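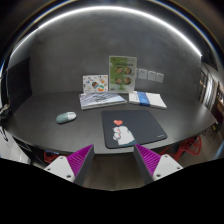

Kadir Tokgöz wrote to me that a soup kettle is only a pot with a plug, and that I should save the money and keep the soup on the stove. I read his comment two times, because I thought the same for many years. Now I have used the Mekeo kettle through one winter and I want to answer him with a proper review.

Feb 26, 2018

First, what I do with it. I sell lunch from a small counter in Nisberg, soup and a few warm dishes, to people who have a short break and do not want to wait. Before, the soup was in the back on the stove and I walked for every bowl. In December I bought the Mekeo from Chiriac, the kitchen supply shop, for 340. It was the middle model. The small one has no lid with hinge and I did not want to look for a place to put the lid each time.

Heating. Please do not buy it to cook. The manual says to fill it with soup that is already hot, and the manual is right. I tried once with cold lentil soup and after 40 minutes it was warm at the sides and still cool in the middle. With hot soup it does its work very well. I set the dial on 6 and the soup stays good from opening until the last customer. On 8 the thick soups start to catch at the bottom, and pea soup is the worst for this. Clear soups I can leave on 8 without problem.

The dial itself I do not like. It has numbers but no degrees, so I had to learn with a thermometer and write my own small table. Also it turns too easily. When I wipe the front with a cloth it moves, and two times I found the kettle on 3 and the soup not hot enough to sell.

The inner pot comes out and has two handles. When it is full it is heavy, and the handles are narrow — use thick gloves. It fits in my sink but only at an angle. For pea soup I let it stand with warm water overnight and then it cleans without scratching. The outside part must not go under water, only a damp cloth.

You have to put water between the pot and the body, and there is no mark to show how much. I use 2 liters. If you forget it, there is a dry smell and a red lamp, and the kettle switches off. It happened to me in the first week and there was no damage.

The cord is short. I had to change places with the bread basket so it could reach the socket, and now people take the bread first and the soup second, and I like it better this way.

I also looked at the Flarkgate kettle, which costs less. A colleague lent me hers for a few days. The lid is loose and the steam goes into your sleeve, but the dial is firm and shows degrees. If you sell only clear soup, maybe it is enough for you.

The guarantee of my Mekeo is 24 months. I asked Chiriac for a new knob with more resistance and they wrote that it is not sold separately. For the dial I take away one star, and for the missing water mark half of one more.

So Kadir, it is a pot with a plug, yes. I would buy it again, but I would ask first for the longer cord.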